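We use cookies to remember your settings and see which posts get read. OK / Change settings

Baskets, cables and a shelf that wouldn't sit level

So the sorting table is finally at the stage where I can write about it without feeling like a fraud. If you've been reading since the spring you'll know I've had a corner of the shared workshop at Grollwood for this, and that it started life as a very ambitious drawing on the back of a seed catalogue. Two arms, one table, coloured baskets, and the arms put each basket back on the shelf where its matching mate lives. That's the whole job. I've called the project Wudby, which was the name of the village on the front of the notebook I was using, and it's stuck now.

The table first, as I get asked about it more than the arms. It's a butcher-block top, and I love it. I had a sheet of painted board on there to begin with and it was horrible – the paint picked up every mark and the whole thing rang like a drum when an arm stopped quickly. The block is heavy enough to stay put. It came from a kitchen clearance over Tunstall way and cost me 425 with the delivery, so it wasn't the thrifty part of the build, but I'd do it again tomorrow. Getting it up the ramp was another matter and I'm not going to talk about my back.

Round that goes the black aluminium extrusion, with an arm mounted at each side so that they face each other. I must have moved those mounting points 5 times. Too far apart and they can't both reach the middle, too close and you spend your evening hovering over the stop button waiting for elbows to meet. What I ended up doing (and this is very low-tech) was cutting two strips of cardboard to the length of each arm's comfortable reach, pinning them down and swinging them about like clock hands. Where the two arcs overlapped, I chalked a line, and that's the shared bit. Anything in there, only one arm is allowed in at a time. It's a crude rule but it has saved me a lot of swearing.

The shelf at the back was meant to be an afternoon. Ha! The floor at Grollwood is concrete and you'd think that would mean flat, but the building went up in 1960 and I'm fairly sure the floor hasn't been level since. So I'd get the shelf board dead straight by the spirit level, and then find it was out compared with the tabletop, which is the only thing the arms care about. In the end I ignored the level altogether and measured up from the wood. Obvious when you write it down. It took me most of June.

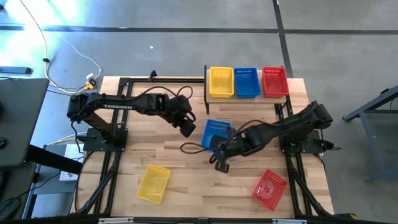 Brirkeck told me, over a very long string of messages, that I was daft to use baskets at all and should have started with solid blocks – a mesh side gives the gripper a hundred places to snag and only a few decent ones to hold. Fair point, and I did sulk about it for a bit. But a block doesn't teach you much once you can lift it, and I wanted something you have to get hold of by the rim. If it goes in crooked it comes up crooked, and then it goes down on the shelf crooked too and knocks its neighbour.

The way I've been running it is three baskets up on the shelf, yellow then blue then red, and another of each colour out on the work surface at whatever angle I fancy. Blue near the middle is the easy one. The ones towards the front are harder, especially if they're turned a bit, and I've got into the habit of twisting them more than is really kind.

The biggest improvement this month came from something very dull, the cables. I'd had them tied tightly along the arms because it looked smart, and every time a wrist turned right round, the tie would pull and the arm would stop short. I spent two evenings blaming my own code for that. Now I leave a big loop over the wrist and it moves as it should. It looks scruffy and I don't care. The one on the right-hand arm still droops down to the wood and I want to get it clipped up before it drags through a basket.

Next jobs, in no sensible order: clip that cable, put proper feet under the whole thing, and write something that notices when a basket has been dropped and doesn't carry on proudly placing thin air on the shelf. I'd also like to slow the last little bit of each lift. At the moment it's all a bit eager.

I'll put the cutting list for the extrusion up when I've found it. It's in the notebook somewhere, probably under a tea ring.

5 comments

mothballed_lathe
The cardboard clock hands idea is brilliant, I'm nicking that. Did you allow for the gripper length or just the arm?

Wudby blog
Gripper included! I forgot it the first time and had to do it all over again.

Penknife
Same trouble with tight cable ties on my plotter. Leave more slack than you think, then a bit more.

gardengate77
Would rubber feet not make the wobble worse? I went for threaded ones and a lock nut.

Wudby blog
Threaded sounds better, thank you – I'll have a look at what's in the workshop drawer first.

Contact | Copyright the author, please ask before copying | Back to top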